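Barnenik walking month returns to Woltley in March

10/28/24
By Yabsira Tamiru

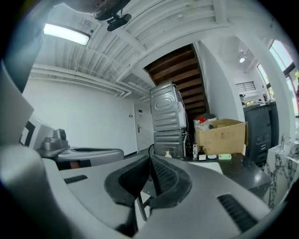
Free walks, all paces

Barnenik, the health and wellbeing charity, will bring back its free walking month in March. Open to anyone over 16. No kit needed, just decent shoes and a coat.

Last time 2,593 people joined in. Nearly 13 walks a week are planned for next year, most under an hour, starting from Woltley library or the Hesten Road car park. Two of the routes are step-free and fine for wheelchairs and buggies.

Yabsira Tamiru, walks organiser at Barnenik, said: "People come for the exercise and stay for the chat. We had walkers who hadn't been out on there own in months. If you can manage ten minutes, come. We'll go at your speed."

New next year: gentle breathing and stretching before the morning walks, 8 minutes, standing up, no mats. Also a short evening loop for shift workers, route still to be agreed with the council.

The Nugroho Pharmacy in Woltley is offering blood pressure checks on walk days. Drop in, no appointment. Anyone with a heart condition or recent surgery should speak to thier GP before signing up.

Places on the evening loop are limited. Booking opens after Christmas, at the library desk or by phone. Morning walks, just turn up.

ENDS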